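Wirden Extends Mixed-Item Picking to Returns Handling at Tulano Site

TULANO, Friday, November 6, 2020 - Wirden, a contract fulfillment company, today announced that robotic bin picking is now in regular use on the returns line at its Tulano warehouse. The system, designated Flundum, was integrated by Zupan and has been in operation since June.

Flundum lifts single items out of a metal bin and places them on the inspection belt. Returned goods arrive unsorted, so one bin may hold toys, office supplies and small household articles at the same time. The controller selects a grasp for each item from its visible shape and does not require a stored product model.
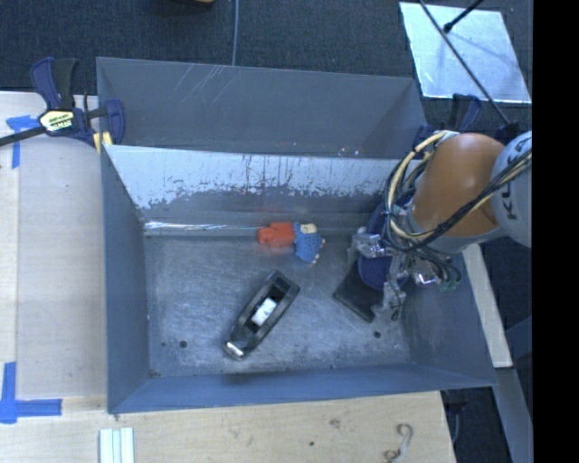 In October the cell completed 3,759 picks, of which 2,151 were items the system had not handled before. Items that cannot be grasped after three attempts are left in the bin and routed to a manual bench.

The returns line employs 59 people across two shifts. Headcount is unchanged. Before June, each shift assigned four operators to unload bins by hand, a task that involved repeated bending over the bin wall. Those positions have been moved to inspection, grading and repackaging. One operator per shift now supervises the cell, clears stopped picks and swaps bins.

"The lifting was the part of the job people asked to rotate out of," said Ratih Pelupessy, returns manager at Tulano. "They now spend that time deciding what condition an item is in, and we had to write new training for it."

Training for cell supervisors takes roughly 60 hours and covers safe entry, gripper changes and fault recovery. Pay grades for the supervisor role were revised in the same month.

"Thin, flat items against the bin floor are still the slowest category," said Borislav Perić, lead engineer at Zupan. "A revised finger design is in testing."

Wirden plans to install a second cell at Tulano next year.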